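Robotics club takes on the zipper, and the zipper is ahead

January 2019

The Otska High robotics club has spent the school year so far on a problem most kindergartners have put behind them: opening and closing a zipper pouch.

The club picked the task in August, passing over a maze and a ball launcher. "We wanted something useful," said Aishwarya Thomas, a junior and the club's captain. "Also we thought it would take a weekend."

It has taken longer. The club's log, kept in a green binder, lists 1,391 attempts. A full close counts as a success only if the slider travels from one end to the other and the pouch stays on the table. There have been 30 of those, and 12 came on a single afternoon that members still discuss in lowered voices.

The arm, known to the club as Triltard for reasons that left with last year's seniors, has a gripper that is perfectly happy with blocks. A zipper slider is smaller than a block and offers much less to hold on to. Clear plastic adds its own trouble, throwing back bright glare wherever it bends. 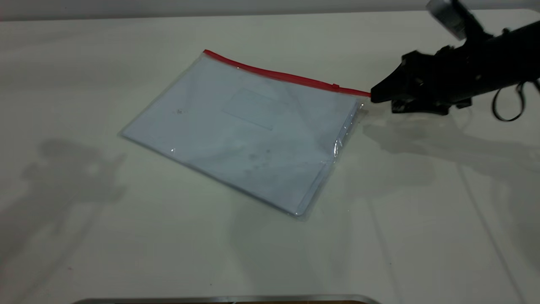 School News

Members settled on a clear pouch with a red zipper, filled with paper. The paper gives the plastic some body, and the red is easy to pick out on a white table. An earlier pouch had a white zipper. It is not spoken of.

Yamuna Lobo, who teaches physics and advises the club, has resisted all requests to tape the pouch down. "Your pencil case isn't taped down," she said. She did allow the team to rewrite its approach over winter break, so that the gripper now comes in low at the end of the zipper and closes more slowly than anyone has patience for.

Early results are encouraging, or at least less loud.

The club will show its work at the Komier Student Robotics Meet this spring, where each team gets 3 tries in front of the judges. Thomas plans to use the first one as a warm-up. Visitors are welcome at practice in the Isah Building after the last bell — bring a snack, and please don't touch the pouch.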